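## Store room hours and the new order form

Starting in December the supply store on the ground floor at Gustholm will be open in the mornings only, from 8:30 until noon. Irja Salminen will be at the counter during those hours. If you need something in the afternoon, leave a slip in the tray by the door and it will be ready the next morning.

The change comes from the way people use the room. Most visits are before eleven, and the afternoons have mostly gone to putting things back where they belong. Irja will now use that time for receiving deliveries and for the Rostotano office, which has had no regular supply run since the summer.

We are also switching to a new order form. The old one asked for a catalog number, and the catalog it referred to is two editions out of date. The new form asks for the item in plain words, how many you want, your room number and the date you need it by. That's all. If you want a particular brand, write it in the notes line, but expect to get whatever Kuhlmann has in stock unless there is a good reason.

Paper is ordered separately. We went through 453 reams last year between the two buildings, up from almost 400 the year before, and a fair share of that was single-sided printing. The printers on the second floor have now been set to print on both sides. You can still change it for a single job in the print window. Please don't change the default, as it then changes for everyone on that floor.

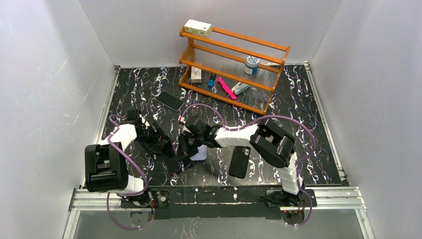

Small items such as pens, tape, glue sticks and staples don't need a form. Take what you need and write it on the sheet on the clipboard. The sheet is how Irja knows when to reorder, and in the last few months it has been filled in maybe half the time. We ran out of standard staples twice this fall – both times with three full boxes of the heavy-duty kind on the shelf, which don't fit the desk staplers.

If you have extra supplies in your desk or cabinet, please bring them back. Unopened packs can go straight on the counter. Opened ones are fine too, as long as they are usable. Dried-out markers and correction fluid should go in the bin marked for that purpose in the hallway and should not come back to the store.

A few other points:

- Toner is kept locked up. Ask Irja, or Dirk Rieger when she is away.
- Batteries are now by the door with the used-battery box next to them. Bring the old ones when you come for new ones.
- Shipping boxes in the two larger sizes are on order from Grandetik and should be here in 4 weeks. Until then, please reuse what is in the mail room.
- Desk calendars for next year have arrived. There is one per person. Wall calendars are one per room.

The budget for office supplies stays the same next year, with one exception. Each department gets an extra 700 dollars for chairs, lamps and footrests, which used to come out of the general fund. Department heads should send their requests to Dirk before the holiday break. Requests that come in later will be handled in the spring, after the first delivery has been paid for.

Copies of the new form are at the counter and in both mail rooms. The old forms will be accepted through the end of December, and after that they will be sent back. Questions about the form go to Irja – questions about money go to Dirk.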